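The Back Room at Drurkell: a Gallery of Tidying Up

Welcome to our little gallery page, and thank you for stopping by. Regular visitors will know that the back room has been on our list since the spring, and that we kept finding very good reasons to do something else (the garden, mostly, and then the gutters, and then it was too hot). Well, August came, the visitors went home, and there was really nothing left to hide behind, so we put the kettle on and made a start.

For anyone new, the room is where the children play when the weather is bad, and it is also where we wrap and pack for the Brerkport summer fair, which was never a sensible arrangement. Toys drift into the packing things and the packing things drift into the toys. One year a bear very nearly went off in a parcel with a set of egg cups, and I still think about the person who would have opened it.

The plan was a simple one, or it sounded simple over breakfast. Everything soft would go in the toy crib until we had decided where it should live. Everything to do with parcels would go in a basin, so that it could be carried through to the long cupboard in one trip. Books would stay where they were, because once you start on books you sit down and that is the end of the morning. We cleared the floor as far as the window and worked our way back towards the door.

The crib itself came from the Nundus jumble sale and has been a ship, a shop counter and a hospital since then, so being a holding pen for cuddly toys was quite a restful job for it. We had bought tape in a great rush before the fair, certain that we would run out, and of course we came home with most of it. I do like having plenty of tape in the house, though. It is one of those things, like string and stamps, that you only miss at nine o'clock at night. 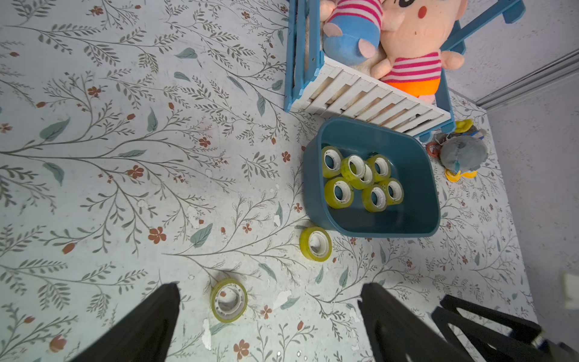 Soft toys in the blue-railed crib and rolls of yellow-green tape in the basin, with a couple still to come in off the leafy mat.

I am very fond of that mat, I must say. The little rust-orange flowers cheer me up every time I get down on my knees with the dustpan, and I don't mind a bit that it is scuffed and has some white patches coming through. We did talk about replacing it. We even went as far as looking at a plain one in the Zupan catalogue, and it was perfectly nice, and we closed the catalogue again and had a biscuit. It can stay another winter and we will see how it looks in the spring.

The big doll in the stripy top and the bright orange shorts has a place kept for her on the low shelf, where she can sit up properly, and the blue one with the round pink ears is to go beside her. The grey one with the yellow feet is allowed to go wherever it likes, as it always has done. There was some discussion at bedtime about whether the toys would mind being moved, and we agreed that they should be told first.

As for the parcel things, the tape is having the bottom of the long cupboard, with the brown paper standing up behind it and the labels in the biscuit tin. I found a packet of 50 labels that I had quite forgotten buying, still with the Brerkport shop's sticker on, so that is Christmas taken care of. Scissors are going on a hook inside the door, well above small hands. I have promised to put them back every single time, and the rest of the household has promised to remind me.

There are 2 corners of the room we haven't touched yet, the one with the jigsaws and the one behind the door, which I would rather not go into on a public page. We shall get to them once school has started and the afternoons are quieter. Do come back and have a look then, and if you are passing through Drurkell and would like some jigsaws, please knock.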